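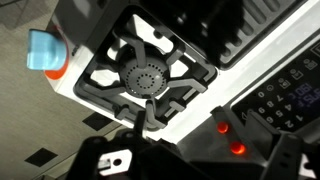

Grate and burner cap, keypad at lower right.

Toy stove, blue knobs: grate removal and cleaning

gratefinder14
Posted July 17, 2026
I have a plastic play stove to clean before it goes back on the shelf. The square grate sits on the white top, and the round cap in the middle has two rings of small holes. Crumbs and dried modeling clay collect in holes that size. Question: does the grate lift out, or is it fixed to the top? I don't want to pry on it until I know.

AurelOprea
Check the underside first. On the Rellton play stove we had, each grate was held by two tabs pushed through slots, with no glue. Press the tabs together from below and the grate comes up flat. If you see melted plastic posts, it is heat-staked. Leave it alone in that case.

wekatton_parts
Disagree with starting from the underside. Most of these have a closed base and you will have to take the back off to see any tabs. Put a nylon spudger under one outer corner of the grate and lift gently. If it flexes and the middle stays down, stop.

gratefinder14
The back is screwed on. Second view, from the side:

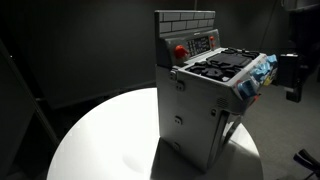
Fluda Toy Library, Repair and Cleaning Team
The side panel has two round holes, one near the middle and one near the bottom. Are those screw access? The panel looks flat otherwise, apart from a small catch or hinge under the cooktop lip.

AurelOprea
Could be screw access, could be locating holes from molding. Shine a flashlight in. If you see a screw head, use a long Phillips driver. A short bit holder won't reach and will chew up the edge of the hole.

roman_b
Before anyone opens it: does the panel with the display have electronics behind it? If so, take the batteries out and keep water away from that end. I wiped one down with a soaked sponge in January and the sound board never worked again. Damp cloth only, wrung out hard.

wekatton_parts
A damp cloth does nothing for clay in the holes. Wooden toothpick, dry, then a soft brush. Clay shrinks as it dries and most of it comes out in one piece.

roman_b
Toothpicks break off in the holes. Use an interdental brush. A pack costs $2.

gratefinder14
Interdental brush it is. I'll leave the grate in place for now. Front view for the remaining questions, mainly the door and the wire rack behind the window.
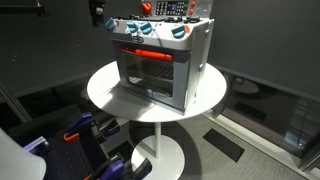

Door, rack and knobs

AurelOprea
Open the door fully and see whether the rack slides forward. If it stops partway, tilt the front edge up and pull. Wash it separately and dry it the same day. Bare wire will rust at the welds if it is put away wet.

wekatton_parts
Agree on the rack. For the blue knobs, pull straight out with a cloth looped behind. Do not twist. Some have a stop molded into the shaft and it shears.

roman_b
I would leave the knobs on. A brush gets behind them well enough, and a knob that has been pulled once is looser afterward. Then it's a loose part in a room full of toddlers.

wekatton_parts
Only if you pull it at an angle.

gratefinder14
Leaving the knobs on. I'll check the side holes with a flashlight tonight and post what's in there.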